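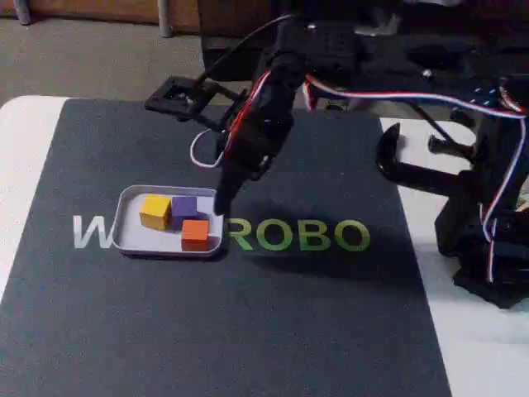 Three small wooden cubes in a white tray

Packing and laundry tips for long trips on a small budget

We spent most of last year going from one cheap guesthouse to the next, and a good half of what I know about keeping house I learned in rooms with a single plug and a sink the size of a soup bowl. So this page is for those of you setting off in July with one bag and not much money.

Start with the washing. A bar of plain soap beats liquid every time, as it can't leak over your jumpers, and it does for shirts, socks and you. Wash in the evening, roll each thing up tightly in your towel and kneel on it (yes, really kneel!), and then hang it near the window. Thin cotton is usually ready by morning. Jeans never are, so take one pair and wear them on the bus.

Take 2 metres of thin cord as well. My friend Kwaku Ackah plaits three lengths of elastic together, so he can tuck his socks in between the strands and leave the pegs at home – I copied him after our week in Nogueira and have never gone back.

If your room has a kitchen, look in the cupboards before you go to the shop. Other guests leave salt, oil and half bags of rice behind, and we've had whole suppers that way. I carry a sharp little knife in the checked bag, a spoon, and a lidded tub that holds 600 ml, which is a breakfast bowl first thing and a lunch box by noon.

For a damp rucksack, stuff it with newspaper overnight and change the paper at bedtime and again when you wake. A spoonful of bicarbonate in an old sock sees to the smell in shoes.

And keep a spare carrier bag in every pocket you own. Mine have been a rain hat, a laundry bag and, on the night boat to Gronditz, a pillow with a cardigan in it.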